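The Minute Book
By Hilkka Rantala
January

The lodge at Callow had kept its minute books in a tin trunk for as long as Borbély had known it. There were 33 of them. She had permission from the university to read the lot, and from the lodge to read them one at a time, on Tuesdays, with the door open.
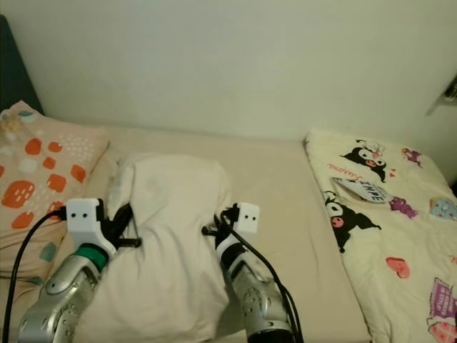
Mr Kerine sat with her. He had been secretary for 48 years and did not trust historians. He brought his own tea.

"What are you hoping to find?" he asked.

"Who paid for the school," she said.

He turned a page of his newspaper – he did not seem to be reading it. 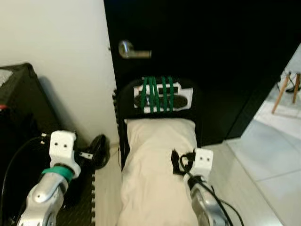

By four o'clock she had reached the spring of the bad harvest. The brethren had met, eaten mutton and voted 4,000 bricks to the parish. The motion was put by a man called Quiroga, whose name was in no other record she had seen. At the next meeting his name had been scratched out with a knife.

"You've got to Quiroga, then," said Kerine.

"Who was he?"

"He was my great-grandfather's partner. They owned the brickworks."
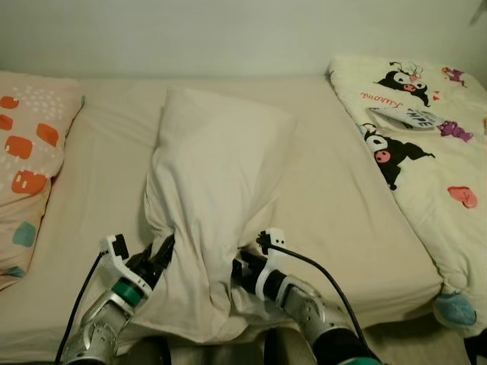

She waited. Kerine folded the newspaper and laid it on the trunk.

"The bricks weren't theirs to give. They'd been sold to a builder already. Quiroga went to prison and my family kept the works. There are 2 letters about it at home. My wife says I should burn them."

"Will you?"

"I've had since the funeral to do it," he said, "and I haven't."

He put on his coat and asked if she had a car.

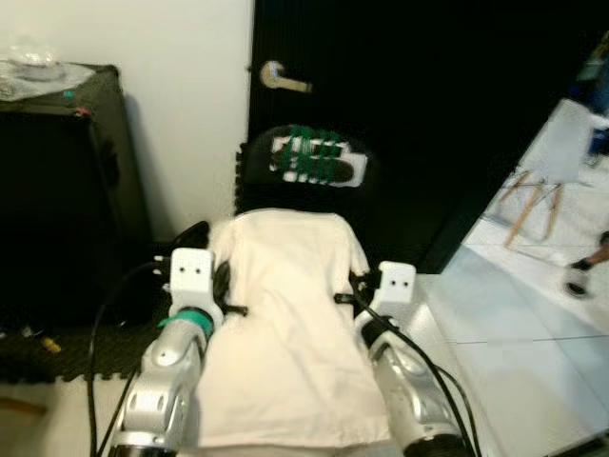
Recent stories
The Flirnent Ferry
A Key for the North Door
Hajnalka Borbély: Two Winters
The Surveyor's Lunch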